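About Curex

Curex supplies and looks after storage for small businesses, schools, surgeries and community buildings. We sell shelving, trays, bins and racking, we plan how they should be laid out, and we fit them. We are based in Trirkbridge and most of our work is within an hour's drive of the town.

How the company began

The business started as a hardware shop on Ibarra Street. The shop sold paint, screws, garden tools and a small range of metal shelving kept at the back. Customers bought the shelving, took it home or to work, and quite often came back to ask how to put it up. After a while the shop began offering to do it for them, and within a few years the fitting work was bringing in more than the paint.

The shop closed when the lease ended and the company moved to a unit on the edge of town, where it has been ever since. The name changed at the same time. The old shop sign is still on the wall in the corridor by the kitchen.

We have two parts to the building. The front is the office and the trade counter. The back is the warehouse, which has 700 square metres of floor and a loading door on the north side. The stock list runs to 3,240 lines at present, a good share of them small parts such as clips, feet, label holders and replacement shelf pegs.

What we do

Planning. We visit, measure up and talk to the people who use the room. A stockroom that works for a bakery is no good for a dental surgery, and the person who fills the shelves usually knows more about it than the person who ordered them. You get a drawing and a written price. The drawing is yours to keep whether or not you go ahead.

Supply. You can buy from us without using any of our other services. The trade counter will sell a single shelf or a single tray. We keep spare parts for every range we sell, and for several we have stopped selling, including the old Joteck bolt-together system that is still in use in a lot of local schools.

Fitting. Our own fitters do the work. They fix racking to walls and floors where it needs it, put load notices on each bay and take the packaging away with them. Small jobs are normally done in a morning. For larger ones we agree the hours with you first, and we can work in the evening if the building has to stay open during the day.

Checks and repairs. We inspect racking once a year for customers who ask for it. The report lists any damage, what should be done and how soon. You don't have to use us for the repairs.

Clearing out. If you are closing a site or replacing old storage, we will take the old units down. Anything sound goes to our second-hand section. Bent uprights and split boards are not resold. 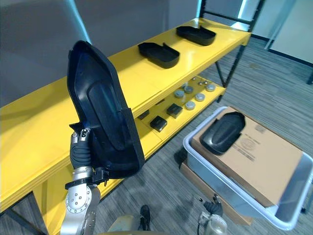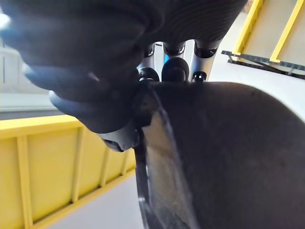
Who we work for

Our customers are mostly small. They include garages, village shops, a furniture restorer, several primary schools, two veterinary practices and a good number of charity shops. The largest single job we have done was the archive room for a firm of surveyors, which needed 490 shelves and a floor survey before we could start.

We turn down some work. We don't fit high-bay racking, cold stores or anything that needs a sprinkler system designed around it. There are firms that specialise in those and we are happy to suggest who to ask. We also don't fit mezzanine floors, although we did for a short time and people do still ring up about them.

Schools and clubs

Schools, youth groups and sports clubs pay our trade price, with no minimum order. In August we keep the fitters' diary free for school jobs, as that is when the buildings are empty. It fills up quickly, so please get in touch by the end of May if you can.

Part-used packs and discontinued colours are put aside for local groups. There is no form to fill in. Ring the trade counter and ask what there is. Collection only, and you will need a vehicle that can take lengths of up to two metres.

Working here

Curex is a small employer and jobs don't come up often. When they do, we put a notice on this site and in the window of the trade counter. New warehouse staff spend their first 3 weeks on the counter, the stock system and deliveries in turn, and then settle into one of them. Fitters start as a second pair of hands with an experienced fitter and begin doing small jobs on their own once they have been signed off for wall fixings.

We take one apprentice each September. Applications open after Easter. You don't need experience, but you do need to be comfortable on a low platform and able to read a drawing, or willing to learn.

The building

The office is heated by an air-source unit put in when the roof was replaced. The warehouse is not heated, so bring a coat if you are coming to look at stock in winter. Cardboard is baled and collected, and steel offcuts go to a scrap dealer in Trirkbridge. Wooden pallets in good condition are left by the gate and anybody may take them.

Visiting us

The trade counter opens at 7.30 in the morning and closes at 4.30 in the afternoon on weekdays. We shut between Christmas and New Year. Parking is at the front, and there is one marked bay by the door for disabled visitors. The entrance is level and the counter has a lowered section.

If you want to see something from the warehouse, ask at the counter and a member of staff will either bring it out or walk you round. Children are welcome in the office but can't go through to the back.

The bus from the town centre stops at the end of the estate road – cross at the island and follow the path behind the tile showroom. Delivery drivers should use the second entrance and report to the window beside the loading door. The last deliveries are accepted at 3.45.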